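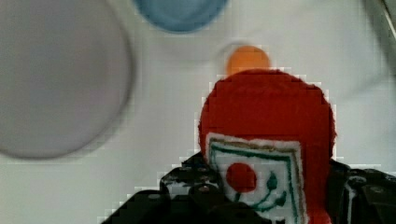 Red plush squeeze bottle with stitched label, sample table, Prikeo open day.

The Prikeo workshop in Vadard opens to visitors one Sunday in October. The tour takes in cutting, embroidery, sewing and filling, in that order, and ends at the sample table.

The food range is the most recent line. The squeeze bottle has a soft red body with a domed top. Its label is a separate white patch with a dark green stitched border, a solid red circle and curved green lines. According to the guide, patches are embroidered in sheets of 20 and cut apart before they are sewn on, and one batch is 100 pieces.

Filling is done by weight on a bench scale. Seams are pull-tested on 4 pieces per batch, and a failed seam sends the whole batch back to sewing. Osora supplies the thread; the fabric comes from Cârstea in full rolls, stored on racks by the loading door.

The embroidery room is loud, and questions are better kept for the corridor. The shop takes cards only. Parking is on the street side.

14 shares | 3 comments

Get new visit reports by email. Subscribe

Contact | Copyright, all rights reserved | Back to top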